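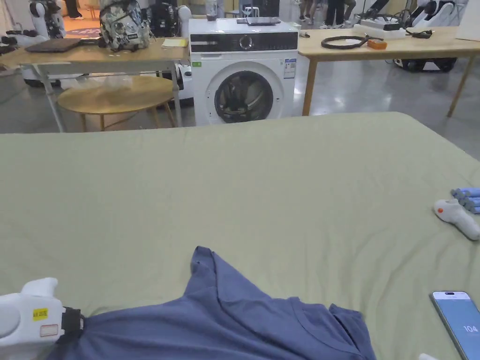 Laundry room news: folding, front loaders and the T-shirt pile

The new folding table cover has been on since March and the feedback has mostly been good. The old one was slippery, and shirts slid off the back of it whenever someone folded anything larger than a tea towel. The fabric cover holds a cotton T-shirt in place while you square up the sleeves, so most people can now fold with both hands and skip the business of pinning the hem down with an elbow.

A few residents at Hindovlow have asked how to keep T-shirts from coming out of the machine looking as though they have been slept in. Most of the trouble starts in the drum. The front loaders do a better job when they have room to tumble, and a drum packed to the top of the door will crease everything in it. Fill it to three-quarters and stop. If you can put your hand flat on top of the load without pushing, that is the right amount.

Take shirts out as soon as the cycle ends. Cotton left in a warm drum sets its creases within the hour, and no amount of smoothing will shift them without an iron. Give each shirt one hard shake, holding it by the hem and not the shoulders, then hang it or lay it flat. Shaking by the shoulders stretches the neckline.

For folding, this is the method used at the Clegg Street laundry night, and it works for any round-necked shirt:

Lay the shirt face down with the neck away from you. Smooth from the middle out to the sides. Pay attention to the sleeves, which like to fold under themselves and leave a lump.

Bring one side in to the middle of the back, then turn the sleeve back on itself so it sits along the fold. Do the same with the other side. You should have a long strip with straight edges.

Fold the bottom up by a third, then once more to the neck. Turn it over. The neckline should be at the top and centred. If it has drifted to one side, your first two folds were uneven — start again from the strip, it only takes a moment.

People who keep their shirts in drawers may prefer to fold the strip into quarters and stand them on edge. Heavier cottons stand up well. Thin ones flop over unless the drawer is full.

We had a question about colours. Blue and grey cottons can be washed together at 30 degrees and generally give no trouble after the first couple of washes. New dark shirts should go in on their own the first time, inside out. Anything with a print should go inside out every time. Please check pockets, particularly for tissues. One tissue went through a full load in March and the filter had to be cleaned twice.

On detergent, please use less. The shared tub of Cotine powder has a scoop in it, and a level scoop is enough for a full load. A half scoop will do for a light one. Extra powder does not get clothes cleaner and leaves a grey film around the door seal, and that film is where the smell comes from. If you use your own liquid, measure it in the cap.

After your last load, leave the washer door ajar. Wipe the inside of the rubber seal with a dry cloth, including the fold at the bottom where the water sits. The detergent drawer pulls right out if you press the tab at the back, and it can be rinsed under the tap. Once a month a hot empty cycle is run on each machine, so if you find one going with nothing in it, please let it finish.

The washers were serviced under the Tudex plan this winter. The service came to $669, and it covered new hoses, a drum seal and a check of the pumps. The laundry fund stands at $2395 after that bill, so there is no plan to raise the charge per wash this year.

Some reminders about the room itself. Tables are for folding and sorting, and bags may be left on the one beside the washer while you wait, provided there is space for the next person. Please don't put wet things on the green cover. It takes a long time to dry and the damp goes through to the surface underneath. The cover comes off for washing at the end of each month and will be back the following morning. If you spill something on it, sponge it with cold water and leave a note so it can be washed early.

The lost clothing basket is full again. It holds mostly single socks, along with 3 pillowcases, a child's cardigan and a good wool jumper that someone must be missing. Anything still there at the end of the month will be washed and passed on to the charity shop.

Folding night runs from seven until nine. Bring your own load or come and help with the linen. There were 59 towels last time and we were finished early, with time for a cup of tea. The kettle is in the cupboard beside the sink, and mugs should be washed and put back before you go.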